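About Wutano

Wutano is a school of hand tool making and repair. It was established to preserve the practical knowledge of forging, handling, grinding and finishing edge tools, and to pass that knowledge on to tradespeople, growers, cooks and members of the public who rely upon such tools in their daily work. The school was founded by Horácio Peixoto and continues to operate under his direction.

Our teaching is organised into two programmes. The Foundation Programme introduces students to the care of tools already in use: cleaning, sharpening, the fitting of handles and correct storage. The Bench Programme is intended for students who have completed the first and wish to make a tool of their own, from drawing to final polish. Classes are limited to eight students, and each student is allotted a bench for the full term.

Particular attention is given to small hatchets and related tools, in which a steel head must be held securely on a wooden handle. Students learn to read the grain of a handle blank, to choose timber in which the grain runs lengthwise, and to recognise a head that has begun to work free.
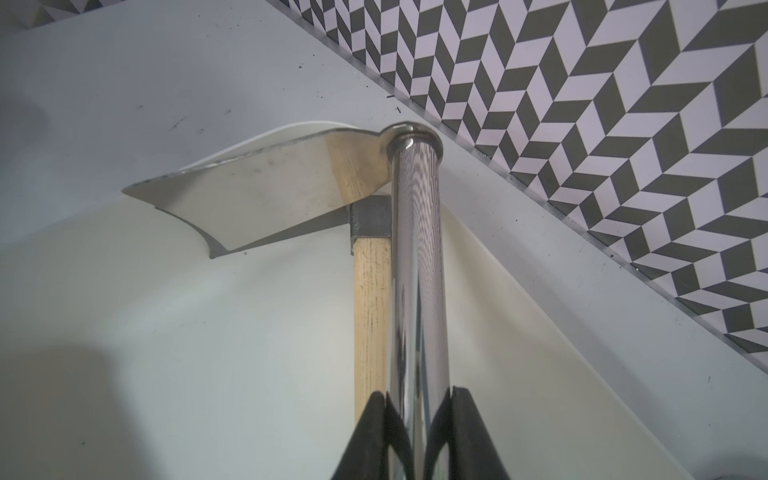

The school maintains a study collection of 300 tools, acquired by purchase, bequest and gift. It is a working collection. Students are encouraged to take pieces from the shelves, compare their weight and balance, and record their observations in the workshop journal. Pieces which are no longer safe to use are labelled accordingly and kept for reference only.

Metal finishing was added to the curriculum at the request of former students. It covers the grinding, polishing and protection of steel, together with the care of plated surfaces. Bright chrome shows every mark and should be wiped with a soft, clean cloth. Abrasive pads and powders are not permitted at the finishing benches, and work surfaces are to be brushed down before any polished part is laid upon them.

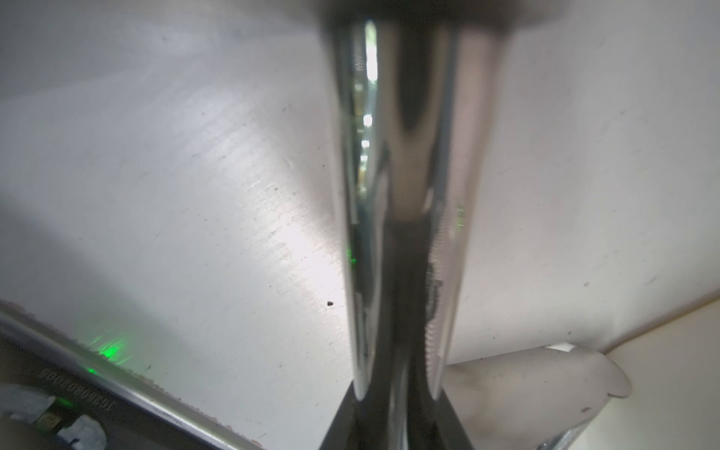 Enquiries concerning admission should be made in writing to the school office. No previous experience is required for the Foundation Programme. Applicants to the Bench Programme who have trained elsewhere may be asked to bring a sample of their work, and to discuss it with a member of the teaching staff.

The principal intake is held each October. A bursary, supported by Bastos, is available to one apprentice in every intake and covers tuition and materials in full. Steel is supplied by Arix and handle timber by Dulano. Students may bring their own timber, provided that it is seasoned and has been inspected by the instructor before use.

The workshop is open to visitors by appointment. Closed footwear must be worn on the workshop floor, and eye protection is provided at the door.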